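Open day at the Stedberg robotics class
29 Sep 2018

I went to the Stedberg open day because my nephew is choosing electives, and because the flyer promised "students programming real industrial robots." I have been to enough school showcases to read that sort of line slowly.

The class meets in two rooms at the back of the Gurnever building. Precious Ambrosio, who teaches it, had put the second-year teams along one wall with their laptops open. No slideshow, thank goodness. You picked a team and asked them things.

The simulator

Most of the work on show was simulated. The students build a workbench on screen, put a robot over it and write the program that moves things around. Ambrosio says they spend 13 weeks this way before they get time on hardware. My first thought was that this is a cheap way to run a robotics class, and I still think so, but the students were less bothered by it than I was.

Trinidad Pacheco's team had the crate task. The program has to bring the hand in over a dark gray crate on a perforated bench, from a start position the students don't get to choose. Pacheco had the view from above the hand up on her screen and kept going back to it while we talked. 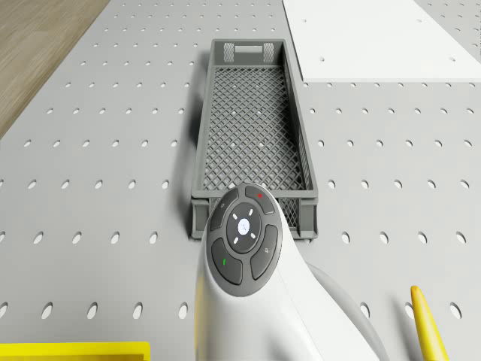
What they got right, and what they skipped

The rendering is good. The crate throws a soft shadow and the bench shows faintly through its mesh floor. I asked whether any of that helps the program work. Pacheco said the shadows matter if you use the camera for finding the crate, and her team doesn't; they type in the position. So for her group it's decoration. She said so without being pushed, and I gave her credit for it.

Her log had 1,593 runs in it. That sounds like a lot until you learn that the computer does them overnight and that most were the same program with one number changed. I asked what happens when the crate is turned a little. There was a pause, then a teammate said they were "going to try that in March."

The Vallejo team, named after their street, had a better answer to the same question and an uglier program. I'd have liked to hear more from them, but they had 3 visitors waiting.

Would I send my nephew?

Maybe. The flyer oversells it. The fee is the same as at Dresel, where they have fewer laptops and let you touch the arm in the first month. Ask both schools how many hours each student gets on the real machine. At Stedberg the answer was 6.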